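Lista de revisión de la cocina compartida, planta baja, edificio Wornwood
Mes: junio
Revisa: Pornthip Somboon
Hora de inicio: 9:20

Marcar con una x lo que está conforme. Lo que no lo esté se deja sin marcar y se explica en el comentario. Las copias en papel van a la carpeta verde del pasillo.

## 1. Accesos y suelo

- [x] Puerta abre y cierra sin rozar
- [x] Paso libre hasta la ventana
- [ ] Suelo sin desperfectos

Comentario: la baldosa junto al desagüe sigue levantada por una esquina. Ya salió en la revisión anterior. Se ha puesto cinta de señalización y se ha vuelto a pedir el arreglo, parte 163.

## 2. Instalación eléctrica

- [x] Enchufes fijos a la pared
- [x] Diferencial: salta al pulsar el botón de prueba
- [x] Cables de pequeños aparatos sin cortes
- [ ] Regletas fuera de la zona del fregadero

Comentario: había una regleta detrás del escurridor. Retirada y guardada en el armario 14. Quien la necesite, que la use en la pared contraria.

## 3. Extinción y botiquín

- [x] Extintor colgado y con la aguja en verde
- [x] Manta ignífuga en su funda
- [ ] Botiquín completo

Comentario: faltan gasas y esparadrapo. La lista de reposición está pegada por dentro de la tapa -- apuntar ahí lo que se gasta, por favor.

## 4. Mesa y objetos apoyados

- [x] Tablero estable
- [ ] Bolsas de plástico recogidas
- [ ] Envases guardados después de usarlos
- [x] Nada de vidrio sobre la mesa

Comentario: la mesa de madera clara no es sitio de almacenaje. Las bolsas van al cajón inferior, dobladas, lejos de la placa. Los envases, al estante que corresponda según su contenido. 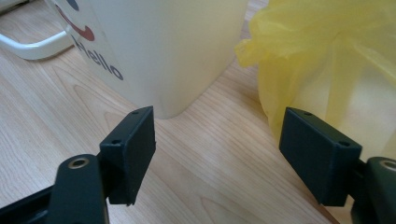
*Punto 4. Envase blanco crema con la palabra «Hello» y bolsa amarilla translúcida sobre la mesa.*

Los dos puntos se dejan sin marcar. Se repasará el tablero en la próxima vuelta. Si se encuentra un envase sin etiqueta legible, no abrirlo ni olerlo: se aparta y se avisa.

## 5. Productos de limpieza

- [x] Armario con pestillo
- [x] Lejía separada de los ácidos
- [x] Guantes disponibles, tallas M y L
- [ ] Fichas de seguridad al día

Comentario: la ficha del desengrasante Drelton es de la versión antigua. Pedida la nueva. El bidón abierto está por la mitad y tiene el tapón bien.

## 6. Frigorífico

- [x] Temperatura dentro de margen (4 °C a las 9:45)
- [x] Junta de la puerta limpia
- [ ] Alimentos con nombre y fecha

Comentario: dos recipientes sin nombre en la balda de arriba. Aviso puesto en la puerta; se tiran a final de semana.

## 7. Residuos

- [x] Cubos con tapa
- [x] Bolsa cambiada
- [x] Reciclaje separado

Comentario: quedan 27 bolsas del rollo grande. Pedir otro rollo de 200 al almacén de Atholm antes de que empiece julio, tardan bastante en servirlo.

## Pendiente

| Punto | Qué falta | Quién |
|---|---|---|
| 1 | Fijar baldosa | Mantenimiento Usman |
| 3 | Gasas y esparadrapo | P. Somboon |
| 4 | Recoger bolsas y envases | Usuarios de la cocina |
| 5 | Ficha del desengrasante | P. Somboon |
| 6 | Etiquetar recipientes | Usuarios de la cocina |

Resultado: apta para uso, con observaciones. El punto 1 es el único que puede causar una caída y tiene prioridad sobre los demás -- si la cinta se despega, cerrar ese lado y llamar a mantenimiento.

Hora de cierre: 10:35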